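Our August day out at the Trutton pottery fair

We had been meaning to go to the Trutton fair for years. Every summer somebody mentions it, usually about a week after it has finished, and we all say that next year we really must, and then next year comes and we are painting the bathroom. This August we wrote it on the kitchen calendar in green pen as soon as the posters went up, and off we went, with a flask, two folding chairs and far too many old newspapers for wrapping things in. (We used every sheet, as it happens.)

If you don't know Trutton, it is the village after the long hill, with the church on one side of the road and the old maltings on the other. The fair takes over the maltings, the yard behind it and the field that runs down to the stream. Parking is in the top field and costs £2, which you pay at the gate to a very cheerful lady with a biscuit tin. Do go early. We were there a little after ten and walked straight in, but by lunchtime the cars were queuing back down the hill and I felt quite sorry for them in that heat.

We started in the maltings because it was cool. It is a lovely building inside, all low beams and little windows, and the potters had their stalls along both walls with a wide path up the middle, so you could stop and dither without anybody tutting at you. I am a great ditherer where mugs are concerned. I like to hold them properly, with my fingers through the handle as though there were tea in it, and the people behind the stalls were kind enough to let me do this over and over again.

The stall I kept going back to was called Løken. They make plain, heavy tableware in greys and a sort of oatmeal colour, with a darker line around the foot, and I could have taken the whole lot home. The man there told us he had started out making nothing but butter dishes, and that he still gets asked for butter dishes more than anything else. I bought a small jug. My husband thought we had enough jugs, but he went and looked at some fishing floats on another table and by the time he was back it was wrapped.

Across from Løken was Iltine, who could not have been more different. Everything was thin and pale and a bit wobbly at the rim, and there were little dishes for earrings, and bells, and a row of egg cups with feet. My sister would have been in heaven. I did buy one of the egg cups for her birthday, so if she is reading this she can pretend to be surprised.

At the far end they were doing throwing demonstrations, and we sat down for one of those and ended up staying for two. I had always thought of the wheel as the difficult part, but the potter spent most of her time talking about getting the clay ready, pushing and folding it on the bench until all the air was out. She said she does this first thing every morning with the radio on and that it has given her shoulders like a swimmer. Then she made a bowl in what felt like no time at all, and cut it straight in half with a wire to show us how even the wall was. The whole audience groaned! I suppose she has made so many that one more or less doesn't trouble her.

Lunch was in the yard. There was a hog roast, a van doing flatbreads and a trestle run by the village hall people with quiche, coleslaw and the biggest scones I have seen outside my grandmother's kitchen. We had the quiche. It was cheese and onion, still warm in the middle, and I only wish I had asked for the recipe, as mine always goes soggy underneath. The tea came in proper cups, naturally, none of them matching.

I had read in the leaflet that there would be a talk on bowls after lunch, and I nearly didn't bother, but I am so glad we did. It was all about how the bowl is more or less the same shape wherever you go in the world, and how people have always wanted them to sit one inside the next so that they take up less room on the shelf. I went home and looked at my own cupboard with new eyes, I can tell you.
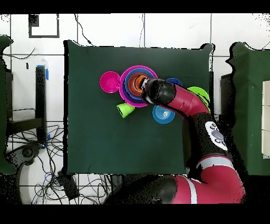 Nested bowls, and a pink one on its own, on a green cloth.

After the talk we wandered down to the field, where the raku firing was going on. If you have never seen it, the pots come out of the kiln glowing orange and are dropped with long tongs into a bin of sawdust, and there is a great whoosh of flame and a lot of smoke, and everybody takes a step back. You could glaze a little pot of your own and have it fired while you waited. There were 30 places for the afternoon and they had gone by the time we got there, so that is another reason to be early. We watched other people's come out instead. There was a boy in front of us whose pot had come up all coppery and green on one side, and he carried it off in both hands as if it were an egg.

The stream end of the field was quieter, with some willow weavers and a stall of seconds from Drisidik. I do love a stall of seconds. There was hardly a thing wrong with most of it – a pinhole in the glaze, a lid that sat a bit crooked – and the big serving plates were marked down by 50 per cent. We came away with one in dark blue which has already had a trifle's worth of spoons rattled against it, and I can't for the life of me find what the fault was supposed to be.

A few practical things, as I know some of you like to have them. The maltings has a ramp at the yard door, but the field is bumpy and slopes more than you would think, so I'd leave the smart shoes at home. The toilets were clean, with a bit of a queue after lunch. Dogs are allowed outside on a lead but not in among the stalls, and I think that is very wise given the tails I saw in the yard. Nearly everybody took cards, though the scone table didn't, so bring some change with you.

We packed up at four, with the chairs, the jug, the egg cup, the blue plate and a pot of mint I haven't mentioned that came from the plant stall by the gate. The mint is on the back step and doing well. I am told the fair is the same weekend next year and that they hope to have a second kiln going, and we have put it on the calendar already, in the same green pen.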